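The Small Room Comes Good

By Rathore
Tuesday, September 17, 2019

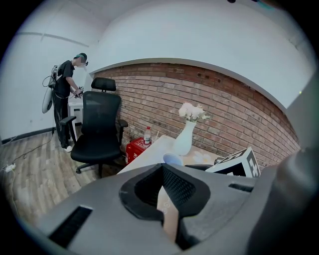 Every house has a room that never quite gets a name. It's the box room, the spare, the place where the ironing board lives, and for years we've treated it as leftover space. I love these rooms! I've spent most of this winter visiting them, from the old mill flats at Hollinum to the weatherboard cottages out past Flelirlow, and I came home itching to move my own furniture. The happiest ones seem to settle on a single good thing and let everything else stay quiet. A red brick wall will do it, with plain white above and a wood-look plank floor running up to it, and then all you need in the middle is a decent chair on wheels.

Brick is having a lovely time of it in Hollinum, where the flats were carved out of a wool store and owners keep finding more of it behind the plaster. Go gently if you're tempted. Old mortar is soft, and a wire brush in eager hands can take off more than the grime. A stiff nylon one, a bucket of water and a free weekend will get you a surprisingly long way, and you can live with the result for a month before deciding whether to seal it.

Colour is the other big conversation. At Flelirlow I saw a study barely 2 metres across painted a deep bottle green, ceiling and all, and it felt like sitting inside a hedge (in the best possible way). The owners had gone through 15 sample pots to get there, and the rejects were still lined up on the laundry sill. Paint your samples on card and carry them about the room. Morning light and lamplight can make the same grey look like two different tins.

Then there's storage. Skomari, the joinery on the Flelirlow road, makes shallow shelves only 20 centimetres deep, enough for paperbacks and a teapot, and they leave the floor free – a real gift when the door opens inwards. I ordered five and have already filled them with seed catalogues.

Recent features
A kitchen garden on the Hollinum flats
Second-hand lamps and how to rewire them
The verandah in November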